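Ezekiel Zamora
May 15, 2022

Sunday laundry thread, because I have been folding shirts wrong my whole life and I need to talk about it.

1/ Background: I own 11 button-ups. I used to hang all of them. Then the closet rod came down on me at 6 in the morning and the landlord is "looking into it," so now everything lives in a drawer.

2/ A drawer does not forgive a bad fold. You pull one out for work and it looks like you slept in it on a bus.

3/ The light blue ones are the worst. Pale cotton shows every single crease. My navy one could be balled up in a gym bag for a week and you'd never know.

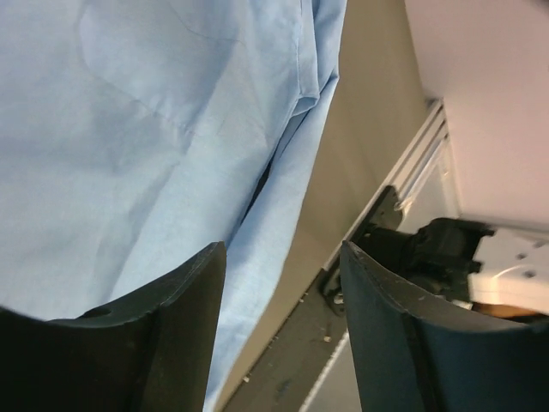 4/ So, seams. My aunt used to say find the seam first and the rest of the shirt will follow, and I nodded for years without having a clue what she meant (sorry Tía). You line the side seams up and smooth out from there - flat hand, no tugging.

5/ I tug. I'm a tugger. Working on it.

6/ Next: buttons. I do the top one, the middle one and the bottom one. My sister does ALL of them and says I'm lazy. She also irons pillowcases so I don't know that we can trust her.

7/ Somebody asked about folding boards. I had the Nenis one, paid 32 bucks for it, used it twice. It was fine for T-shirts! Long sleeves just slid right off the sides. It's under the couch now if anyone local wants it.

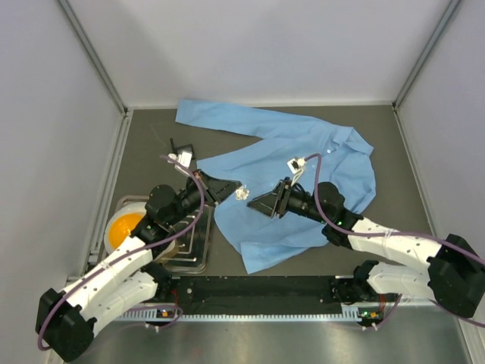 Last edited May 15, 2022

8/ Sleeves!! This is where I lose it every time. Spread the shirt out, body first, and get the big wrinkles out before you even think about the sleeves. Then one sleeve straight across the back, fold it down at the shoulder, same on the other side.

9/ And leave the collar alone until the end. If it's bunched up, fine, let it be bunched up. I used to fix it first and then wreck it again with the sleeves.

10/ Fold the bottom up in thirds if your drawer is shallow, in half if it's deep. Mine is 14 inches deep and I still do thirds cause I like them standing up in a row.

11/ Current time per shirt: too long. Current number of shirts I'd wear to a wedding straight out of the drawer: maybe two.

12/ Pants tomorrow if I have the energy. Don't get me started on fitted sheets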